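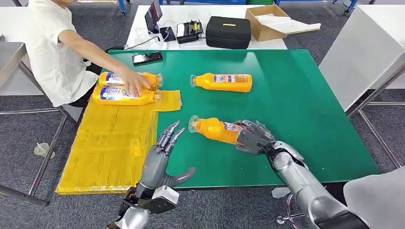 Anutik Star Charts > User Guide > Section 4: Comparing Two Charts

4. Comparing two charts

This is our favourite part of Anutik, and we hope it becomes yours! A comparison lays two birth charts over one another, so you can read a couple, a pair of siblings or even business partners on a single wheel.

Before you start, save both charts under My People (see Section 3). You'll need a birth date and birthplace for each person. A birth time is optional, but it makes the houses so much richer — ask your mum, she may well remember.

1. Open My People and tap the first name. Their wheel goes on the inside.

2. Tap Compare, then choose the second name. Their wheel goes on the outside, in a lighter colour.

3. Pick a house system. Tabrizi is the default and suits most beginners.

4. Set the orb with the slider. A tight orb shows fewer lines between planets, and a wide one fills the wheel up beautifully.

5. Tap Draw. Touch any line to read its meaning, written by our astrologer Setareh Azimi.

6. To keep the comparison, tap the star at the top right and give it a name.

Note: If a birthplace isn't recognised, enter the nearest larger town. The place list is stored on your phone and works offline.

Note: With no birth time, Anutik uses noon and hides the houses. The Moon may be a few degrees out, and its lines are drawn dotted.

Caution: Deleting a person also deletes every comparison they appear in. There is no undo.

Caution: A free account holds 36 saved comparisons. Once it's full, Draw still works but the star is greyed out. A Clarnell account holds 256.

Try it with the sample couple first. They were born on 23rd December and in October, and the lines between their Venus and Mars are a joy to explore. Wedding date readings are covered in Section 5.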